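Workshop Tips: Getting Along With Two Arms in Simulation
by Bezawit Alemayehu

I started keeping these in the back of a recipe notebook when I was learning to plan for two arms at once, and they have grown into a page of their own. They're in no special order. I work mostly in Gikasent with a planner we call Flomard, but most of this will carry over to whatever you have on your own machine.

Name your arms before you do anything else
"Left" and "right" sound fine until you move the camera to the other side of the table, and then you'll spend a whole afternoon sending the wrong one to fetch things. I name mine after where the base is bolted and put the name in every log line. Do it on the first day, while there are only a few files to change!

Write down the seed
Every layout gets saved with its seed number. My best failure of the spring was seed 2694, where the planner took an elbow straight through the other arm's wrist and reported a perfectly happy plan. I still run it each time I change the collision settings, the way you'd keep one wobbly pan around to test a new stove.

Lift first, then travel
When a path looks silly, add a plain upward move before the sideways one and see if the trouble goes away. It's a little slower and I don't mind one bit. Once the route is sound you can let the smoother round off the corners, and if the smoother puts the trouble back, you know which of the two to scold.

Let one arm wait
You don't need clever timing to begin with. Give each arm a turn over the middle of the work area and have the other one hold still, well back. I ran 800 layouts this way before I let both of them move together, and the logs from those runs are the ones I go back to when something newer misbehaves (keep them somewhere you won't tidy up by accident).

Leave the shadows on
It's tempting to switch them off, as everything renders faster and looks so nice and clean. But a detector that has only ever seen clean tabletops will happily box a gripper's shadow and call it a thing. Train with them, test with them, and move the light now and then.

Check the small stuff up close
A wide view is good for reach and clearance and not much use for reading. If the job is a row of sliders, get a view where you can tell one knob from the next, and turn the crop upright before you hand it to the digit reader. Mine confidently returned nonsense for most of March before I thought to rotate anything. Then match each label to its own track, and only after that work out how far the knob has to go.

Wide views for checking reach, with the can and the orange multimeter handy as landmarks:

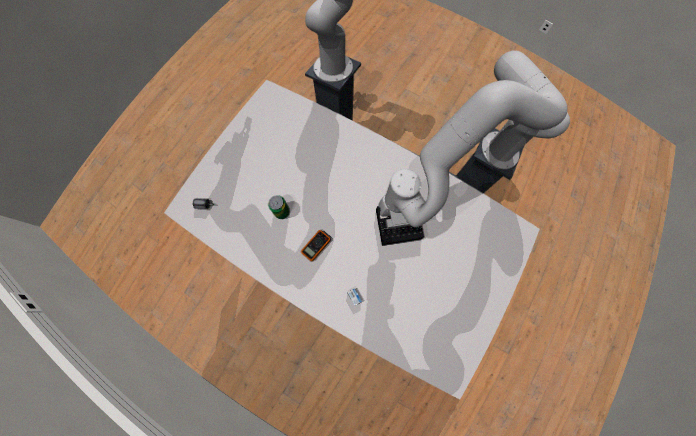
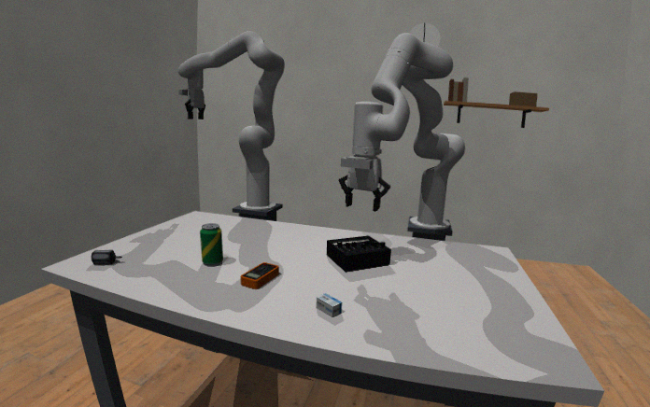 And a close one for reading the sliders, digits still on their sides:

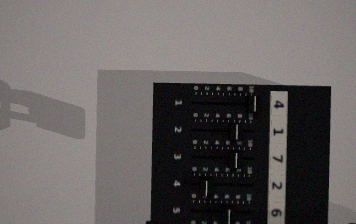

Slow the last bit down
I cap the speed for the final approach in its own setting, kept apart from the general one, so that I can be as bold as I like up above and gentle near the surface. For pressing, stop on contact force if your setup gives you one. For sliding, re-read the knob position when the move is done and let the script nudge again, up to 2 times, before it gives up and asks for help.

Keep a boring log
Time, seed, arm name, goal, result. That's my whole line. I used to save everything the planner said and never once read it. If you want the pretty replay as well, store it in a separate folder and clear it out when the disk starts to complain.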